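Inicio > Seguros > Hogar e inquilinos > Guías prácticas

Cómo declarar un siniestro en su seguro de inquilino

La presente guía expone los pasos que debe seguir el arrendatario titular de una póliza Enuvberg Hogar para comunicar un daño en sus bienes o una reclamación de responsabilidad civil. Antes de empezar, tenga a mano el número de póliza y el contrato de arrendamiento vigente.

1. Compruebe la cobertura

Consulte las condiciones particulares. El contenido se asegura por el valor declarado al contratar, y la franquicia general es de 200 euros por siniestro. Los daños estructurales de la vivienda corresponden a la póliza del propietario.

2. Reúna la documentación

Prepare una relación de los bienes afectados, con fecha aproximada de compra e importe. Adjunte facturas o extractos bancarios. Todo objeto cuyo valor supere los 800 euros requiere justificante individual. No se deshaga de los bienes dañados hasta recibir autorización escrita.

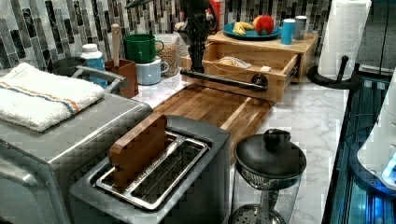 Roksolana Dovhaniuk pregunta si los extractos bancarios bastan cuando la tienda ya ha cerrado, pues a ella le pidieron además el manual del aparato y tardó dos semanas en encontrarlo.

El extracto se admite siempre que figuren el comercio y el importe. El perito podrá solicitar un documento complementario, como el manual o el certificado de garantía.

3. Presente la declaración

Acceda al área de clientes, seleccione «Nuevo siniestro» y cumplimente el formulario Griketti. Indique la causa y el momento en que tuvo conocimiento del daño. En caso de robo es obligatorio aportar copia de la denuncia. Los archivos se envían en formato PDF.

4. Atienda la visita del perito

Cuando el importe reclamado exceda de 1000 euros se designará un perito, que concertará cita por teléfono. El titular podrá hacerse representar mediante autorización firmada.
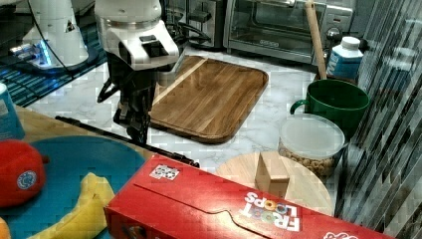 Finalizada la visita, el perito remitirá su informe al departamento de siniestros, y el titular podrá pedir copia a través del área de clientes. Si no está conforme con la valoración, deberá presentar sus alegaciones por escrito e incluir, en su caso, un presupuesto alternativo.

5. Cobro de la indemnización

El pago se efectúa por transferencia a la cuenta indicada en la póliza, una vez descontada la franquicia. Para modificar dicha cuenta, remita un certificado de titularidad bancaria antes de aceptar la propuesta.

Contacto | Aviso legal | © Enuvberg Seguros | Volver arriba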